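4.2 Filling the Lirnine desk basket

1. Clear the table and wipe it down. Lay the pens and rulers flat.

2. Pick up scissors with the blades pointing down. Keep rulers away from the rivets.
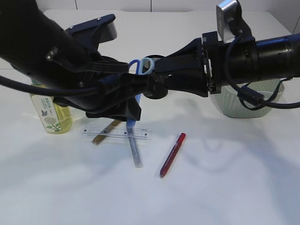 Scissors held with the handle loops upward, rulers on the table

3. Stand the basket towards the back of the table. Bottles stay outside it – the 500 ml size will tip it over. 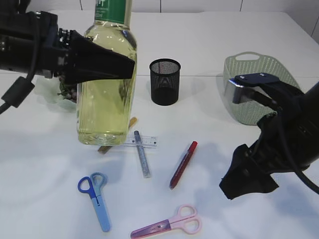

Leave the mesh cup until last, as it takes only pens and pencils.

4. Put scissors in the basket with the loops above the rim.

Caution: do not load the basket beyond 500 g.

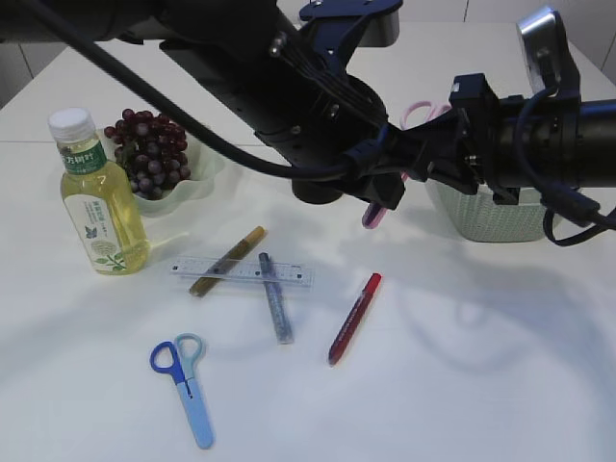 5. Gather the remaining pens, check that the caps are tight and put them in the mesh cup.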